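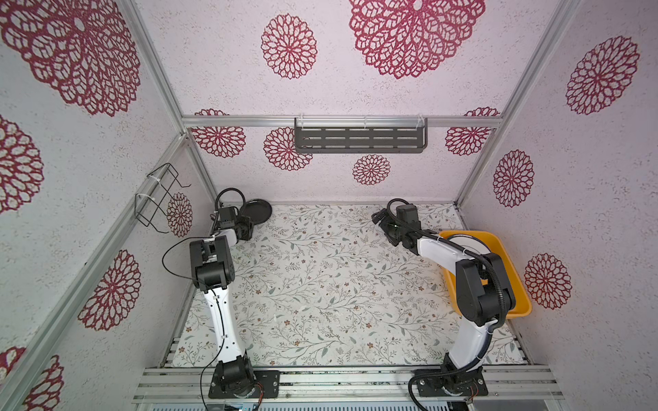 Two arms over a leaf-print sheet.

Sindley School Dental Program
Progress report to the Liyanage Fund
29 January 2022
Prepared by Randa Hattar, program manager

Summary

The grant pays for dental sealants and fluoride varnish for second and third graders in the Turow district. We are in the second half of the grant period. Screening is on schedule. Sealant placement is behind, for reasons given below. Spending is under budget and we are not asking for more money at this time.

Screening

Screening visits are finished at all but 2 of the schools on the original list. The remaining schools closed to outside visitors in the fall and have now given us new dates. Azucena Tapia and Sakda Boonchu did most of the screenings. The paper form was cut from four pages to one after teachers told us how long children were out of class. The new form drops the diet questions, so we will not be able to report on that item as the proposal said we would. We would like to discuss this at the next call.

Consent forms

A total of 3399 consent forms went home in English and Spanish. Returns were slow at first. Schools that put the form in the enrollment packet did much better than schools that sent it home alone, and we plan to use the packet everywhere next year. Nives Dal Bello has rewritten the Spanish version, which used a word for "sealant" that many parents took to mean a filling.

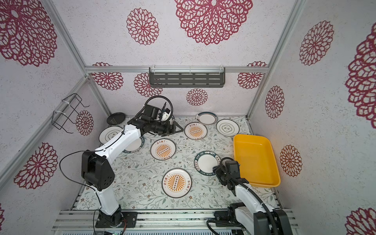

Sealants

We have placed sealants for 700 children. The proposal called for a higher number by this point. Two things held us back. The portable compressor failed and the replacement part took weeks to arrive — we now keep a spare on the van. We also lost a hygienist to a full-time job at a private office. Zyanya Cisneros has taken over those clinic days and has finished her training with the isolation system.

Retention checks have started at the first schools we served. Sealants that have come off are being replaced on the same visit. We will send retention figures once every child in that first group has been seen.

Referrals

Children with urgent needs are referred to the Mukari clinic. The clinic holds two morning slots a week for us. Transportation is still the main problem. Several families missed appointments, and we have used 100 bus vouchers so far. Parents have asked for late afternoon times. 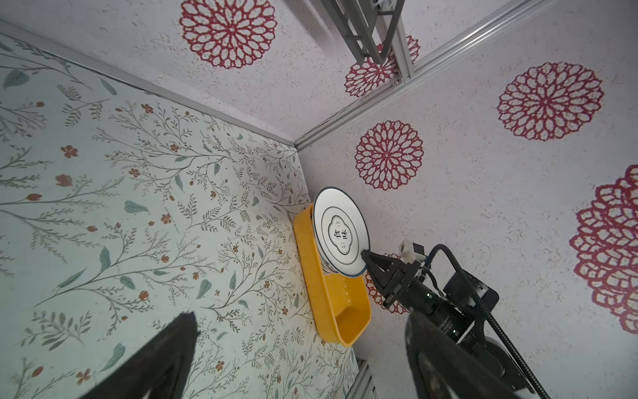

The clinic is willing to try one late day a month, starting in April, if we can supply a front desk person who speaks Spanish. The cost would come out of unspent travel money. A budget change request is attached.

Next steps

Finish the remaining screenings. Add a second sealant day at the larger schools. Hire a part-time hygienist — the job is posted now.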